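Cup rack, part 4: the release fault

2020-03-13

The stall I blamed on the wrist in the last post was a release fault, and I had it wrong for two weeks. Notes follow, mostly so I can find them again.

Setup is unchanged. Two plastic cups, one wire rack, Tritex controller, the Zuson two-finger gripper. The task is to place each cup upside down over a peg and later take it off again. Placing works. Removal is where the arm kept going into protective stop.

I ran 96 cycles with logging on. 17 of them stopped, all on the removal half. The force log looked the same each time: a normal grip, a clean rise for the first part of the lift, then side load on the wrist climbing until the limit tripped. In the worst runs the rack came up with the cup and dropped back when the stop released the fingers. The rack weighs very little, so no damage, but the stop is supposed to hold position with the fingers closed. It did not.

That makes two separate problems.

The first is the lift path. My tool frame was tilted after I remounted the gripper, so "straight up" in the program was not straight up at the rack. The inside of the cup caught the wire partway off the peg. I retaught the frame against a square and reran 56 cycles with no side load worth mentioning.

The second is the one that bothers me. On a protective stop, the Harahap I/O board drops its outputs, and the gripper driver reads a dropped output as an open command. With a cup this is a nuisance. With anything heavy it is a safety problem. I inverted the signal so that a dead line means stay closed, and set the grip force low enough that I can pull a part out by hand.

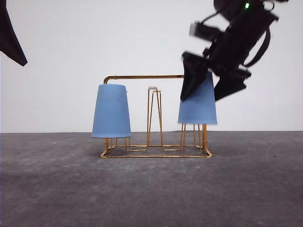
Removal half of the cycle, gripper at the right-hand cup.

I still want to test a full power loss, which the signal change does not cover. The Resley brake module is on order for the arm side. Until it is fitted, the speed stays capped and I keep my hands out of the cell while the drives are live.

Config files are in the usual folder, old ones renamed with "tilt" at the end.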